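Trokis handheld grippers (pair): our review after seven weeks, including the slipping jaw

I have been meaning to write this up for ages, and every time I sat down to do it something else happened with the left-hand unit, so please forgive the length. We bought two of these from Moveck for our folding and wiping project in Ulteston, where people work through everyday table jobs with a gripper in each hand and the recordings go on to teach a robot arm to do the same. We had been using the Calvo ones before, which are sturdy but a misery on the wrists by lunchtime.

First impressions were lovely. They arrived well packed, the grip suits small hands as well as large, and the squeeze is light enough that I could do a full 60 minutes without wanting to stop (I never managed that with the Calvos!). Most of our work is with soft things, cloths and paper mainly, and that is a fair test of any gripper, as a bit of crumpled paper will show you straight away if the jaws aren't meeting properly. 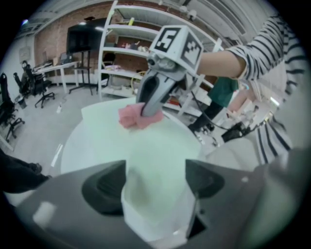 The fault

It began in week three. The left-hand unit would close on a cloth, hold it nicely for a moment and then let it creep out as soon as you lifted. At first I blamed the cloth, then I blamed myself, and I'm sorry to say I blamed a colleague too. Paper was worse. You would have it, and then you would have half of it, and then it was on the floor.

What had happened was that the screw holding the moving jaw had worked itself loose, so the pads were no longer closing square. The really annoying part is that the gripper carried on reporting itself as fully shut. The recordings looked perfectly healthy until somebody watched them through, and by then we had 100 that had to be thrown away. On a real arm copying those movements I would worry a good deal more, especially if it were carrying anything breakable.

The pinch

There was a small safety matter as well. While I was feeling for the play in the jaw, with the unit still switched on, it snapped shut and caught the side of my finger. No great harm done, just a blood blister and some language, but there isn't a word about it in the booklet and there ought to be. Please unplug yours before you go poking about.

How Moveck dealt with it

Rather well, in the end. The first reply told me to restart it, bless them, but the second came with a new screw, a little tube of thread lock and a proper apology. I fitted it over a cup of tea and it has held ever since. We now wiggle both jaws every morning before anybody records anything.

Would I buy them again? Yes, I think I would, though I'd want that screw sorted at the factory and a warning on the front page. Comfort is top marks, the build loses a star, and if yours came from the same batch as ours do check the left one first.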